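# Carpet in the spare room: clean it again or rip it out?

Bedroom floor, July, mid-morning: 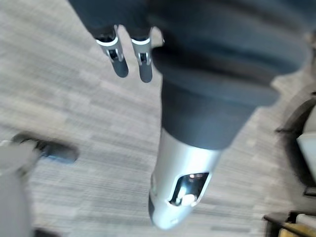 *The carpet in question. Opinions welcome, be gentle.*

**sodstead_hongmei** wrote:

Hi all, Hongmei Dong here, long-time reader, posted maybe twice. We moved into the Sodstead place last summer and every room has been redone except this one. The carpet was here when we bought it and I have gone back and forth on it so many times that my husband leaves the room when I say the word "underlay."

So far I've vacuumed it slowly in both directions, rented a machine for a weekend, and gone over the doorway twice with the Tramance foam stuff. It's better! But it still has that old-house smell when the windows have been shut all day, and I can't tell if that's the carpet or the pad.

Quote to pull it and put down Claltar plank is $3,727, including moving the furniture out and back. A pro deep clean is $123. The room is going to be my sewing room, so pins matter. What would you do?

---

**plaidcurtain** wrote:

Rip it. You'll never love it and you already know that, you've written four paragraphs about a carpet. Also pins plus carpet is how I ended up in urgent care with a needle in my heel.

---

**old_elm_17** wrote:

Disagree with plaid. Spend the $123 first. You can't judge a smell until somebody with a real extractor has been over it, the rental ones leave too much water behind and then the pad sits damp. My hallway smelled worse AFTER I rented one and it took a week of fans to get back to normal.

Before you call anyone, pull up a corner in the closet with pliers and sniff the pad. Takes two minutes.

---

**sodstead_hongmei** wrote:

Oh, I hadn't thought of the closet. Will try tonight. And plaid, ouch!!

---

**plaidcurtain** wrote:

Fine, sniff the corner. But $123 on something you're going to tear out by Christmas is still $123.

---

**mrs_b_quilts** wrote:

I sew on carpet and have for 17 years, and I like it. It's quieter, the machine table doesn't walk, and dropped scissors don't leave a dent. I run a magnet wand over the floor when I'm done and that gets nearly everything. My sister has plank and she's always chasing her chair across the room.

If you do go hard floor, get a second quote. $3,727 sounds high to me for one bedroom. Ours was more like half that, though we moved our own furniture.

---

**old_elm_17** wrote:

Seconding the quote thing. Ask them to split out labor, too. And there are remnants! I got a big Ambaye remnant with new pad for $699 installed, and it's a nicer carpet than I'd ever have paid for off the roll.

---

**sodstead_hongmei** wrote:

OK, closet report. The pad is crumbly and yes, it smells. The carpet itself, with my nose right on it (glamorous), hardly at all. So now I'm wondering if a person can replace just the pad and put the same carpet back down?

---

**old_elm_17** wrote:

You can, if the backing is sound. Most installers will grumble and try to sell you new. Bend the corner back hard and see if it cracks.

---

**plaidcurtain** wrote:

I can't believe we're saving this carpet.

---

**sodstead_hongmei** wrote:

No cracks! Calling the remnant place in the morning anyway to compare prices. mrs_b, which magnet wand do you have, the long one or the short one?

---

**mrs_b_quilts** wrote:

The long one. Save your back.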